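ok thread time. been putting this off since September. moving my dad out of the house he lived in for most of his life, what I learned, what I'd do different. long one, mute me if you need to

background – dad is fine, he's just done with stairs. two bedroom apartment, ground floor, ten minutes from me. the house was three floors plus a cellar. you can see the problem

first mistake. we started in the attic. do NOT start in the attic. the attic is where the letters are. we lost a whole first day sitting on a rolled up carpet reading postcards from an aunt neither of us liked

start in the bathroom. old shampoo has no feelings attached. expired cough syrup, towels you wouldn't dry a dog with. two hours, four bags, and you feel like champions

second thing. get the mover quotes BEFORE you sort. I thought it made sense to know what we had first. so by the time I called, Van Beek was booked solid and I ended up begging a small outfit called Varitz who could do one morning, 7 am, take it or leave it. took it

they were great btw. two guys and a very small woman who carried the washing machine strap like it was a handbag. would use again

boxes. buy the same size. I know everyone says they got theirs free from the grocery store. I did too. banana boxes have a HOLE in the bottom. I packed a drawer of screws in one

final box count was 162. I know because dad numbered every single one in a notebook, with contents. box 41 "cables, unknown." box 42 "cables, known"

and I laughed at the notebook and then the first night he wanted his reading glasses and he looked it up and it took him thirty seconds. meanwhile I couldn't find my own car keys. so. do the notebook

paint the number on two sides of the box and the top. not just the top. once they're stacked the top is useless, ask me how I know

furniture. measure the new place, then measure the furniture, then measure the DOOR. the sideboard fit the wall perfectly. did not fit the hallway. it lives at my cousin's now and she has made it very clear this is temporary

stuff sites. I used Trira for the bigger things. prepare for a lot of people asking "is this available" and then vanishing into the sea. put the pickup time in the listing, don't negotiate it, and never hold anything for anybody past one evening

the piano. oh man the piano. you cannot sell an old upright. you can't give one away either. I called two schools and a church. in the end a guy named Birger Amundsen drove over with a trailer and his brother in law and took it for parts and I nearly hugged him

dad played it one more time before they came. some hymn with half the notes missing. I went and stood in the kitchen for that one

ok money for the people who asked in dms. movers, boxes, a skip, paint for the old place, the cleaning, deposit on a storage unit we ended up using for 2 months – 3411 all in. the skip was the part that hurt. get the bigger skip, because the second small one costs more than the upgrade

storage unit I kind of regret. everything in there was something we couldn't decide about, and when we went back we'd mostly decided without noticing. could of saved the money

things I wish I'd had on day one: a marker that works. three more markers. tape gun, the good kind. folding chair. sandwiches. a bag for each person with their own phone charger and pills and a change of clothes that does NOT go in the truck

dad's pills went in the truck. that was a fun evening

paperwork. the address change is like forty little jobs, do three a day with coffee. the insurance one took the longest. I was on hold long enough to wash the kitchen floor and let it dry

and tell the neighbors early. the lady next door had a spare key from before I was born and cried a bit when she gave it back. I hadn't even thought about her

oh and photos. take pictures of every room before you touch anything. not the nice tidy kind, just stand in the doorway and go. dad has asked to see his old kitchen counter more times than I can tell you. he likes looking at where the toaster was
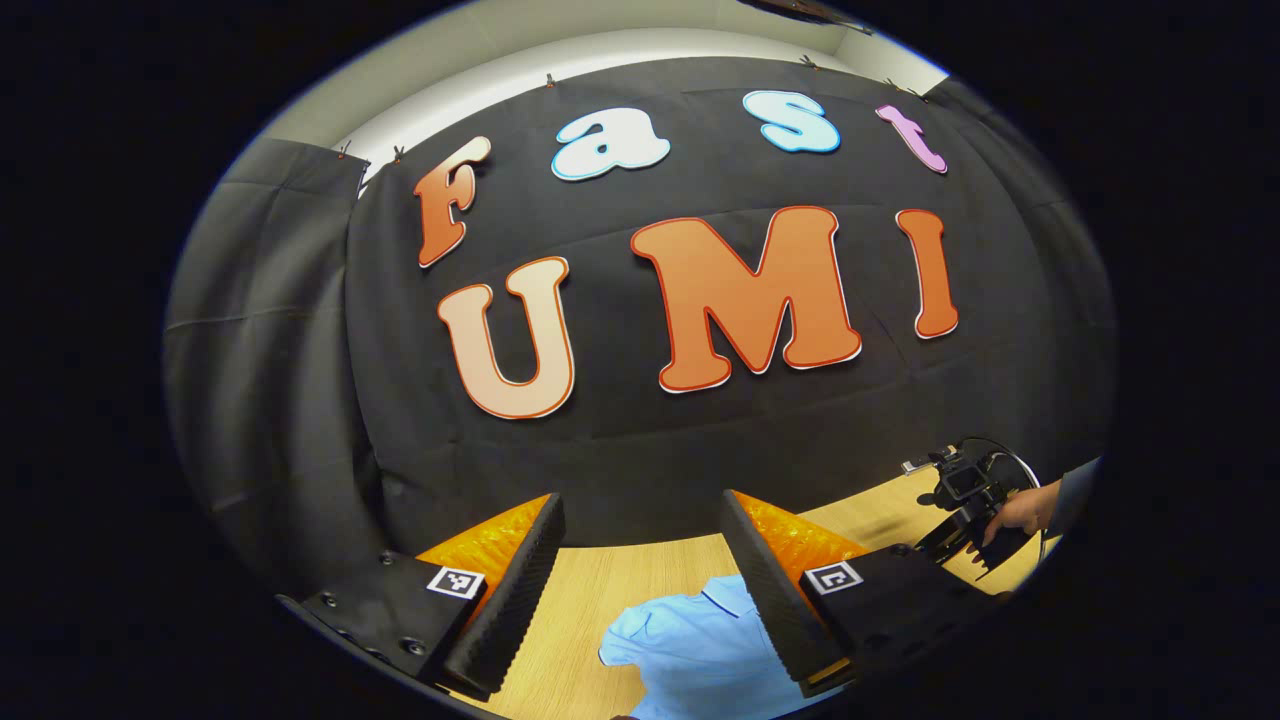
Nele Van Wijk replied that we should have let dad pack the kitchen himself, even if it took all week. Her mother never forgave her for throwing out a colander.

and yeah Nele, fair. I did the kitchen while he was at the dentist, thinking I was being nice. he's asked for the potato masher twice. there WERE three potato mashers. I kept the wrong one

so add that to the list. the kitchen belongs to whoever cooks in it. hold the bag open and keep quiet

couple more and then I have to go pick up a lamp. cellar: wear old shoes. paint cans go to the town drop off, they won't take them in the skip, and check the opening hours cause ours shuts at noon

tools he kept nearly all of. I argued about it. he has a ground floor apartment with a landlord, what does he need a bench vise for. anyway he's fixed two of the neighbors' drawers already and gets paid in soup so I've shut up about the vise

first night in the new place: make the bed first. before anything. before the kettle even. by 9 pm nobody has the strength for a fitted sheet

then curtains. dad had a streetlight right in his face for a week becuase I said we'd do curtains on the weekend

how is he doing – good I think. he complains about the oven. he walks to the bakery by himself, which he'd quit doing at the old place cause of the hill. sleeps late. he's got the notebook on the shelf by the door and he's crossing off boxes as they get opened, eleven left last I looked

I'm not allowed to open any without him

will answer questions tonight, lamp guy is texting me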